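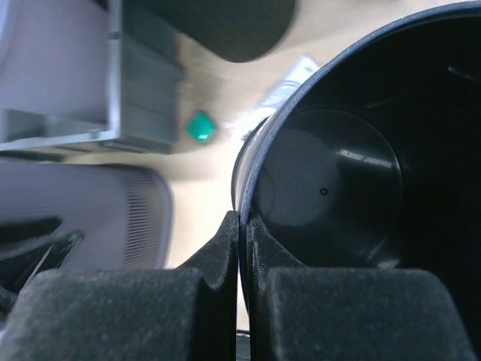 A small round hole near the middle of the bottom.

Potatoes in tubs, year two

April already, and my kitchen windowsill is full of egg cartons with potatoes sprouting in them, so you know what I'm going to write about. I got a lot of replies after last month's item on onions (thank you, especially to the person who sent a drawing), and most of them asked the same thing: can I grow potatoes if all I have is a back step or a bit of driveway? Yes! I did it last year on the strip of concrete behind our place in Gavmont and we ate our own potatoes well into the fall.

I started with two tubs and a bag of Flilska seed potatoes from the garden counter at Gekoder. Flilska is a waxy yellow one, holds together in soup, doesn't sprawl too much. You can use whatever you like to eat. I wouldn't bother with supermarket potatoes again though — I tried a few in an old pail and got a handful of marbles.

Any tall, round container will do as long as water can get out of it. One little hole in the base is a start, but I drill more, because a thunderstorm last June filled one of mine like a bathtub and the whole lot smelled like a swamp by the weekend. If the tub is sitting flat on concrete, prop it up on a couple of scraps of wood so the holes aren't sealed against the ground.

Put in a hand's depth of compost mixed with whatever old potting soil you have, set three seed potatoes on it with the sprouts pointing up, and cover them over. Then wait. It always feels like nothing is happening and then one morning there are dark green crinkly leaves everywhere and you run inside to tell somebody.

When the stems are as tall as your hand, add more soil until only the top leaves show, and keep doing that until you run out of tub. Genalyn Layug (plot at the Malabanan end, by the pump) uses chopped straw for the top layers and says it makes them much easier to pull out clean. I'm going to try it in one tub this year and stick with soil in the other. I'll report back.

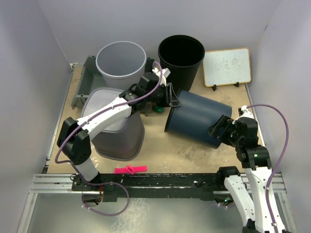 Watering, which I got wrong

I was stingy. A tub dries out far faster than a bed does, and by July mine were dry halfway down even when the top looked fine. Push your finger in up to the second knuckle, and if you don't feel anything damp, water until it runs out of the bottom. On the hot days I was out there morning and evening in my slippers, and Efren Enriquez from next door started waving a watering can at me over the fence, so now we trade when one of us is away.

I also feed mine with a bit of tomato food once the flowers show up. No idea if they need it, but they seemed happy enough.

Getting them out

This is the best part and you should invite kids. Wait until the leaves go yellow and flop over, stop watering for a week or so, then spread an old sheet and tip the whole tub over onto it. No forks, no stabbed potatoes. Just roll it, give the side a good thump and dig through with your hands.
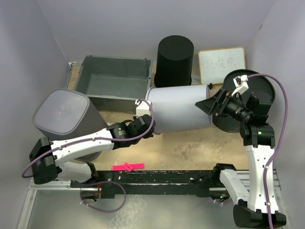

A big bin lying on its side.

Let the potatoes dry off for an afternoon out of the sun, then keep them somewhere dark in a paper bag. Anything green goes in the trash, please, don't eat it.

I've got spare Flilska seed potatoes if anyone wants a few. Come by on Sunday after lunch and knock on the side door, the bell's still broken. Bring a bag!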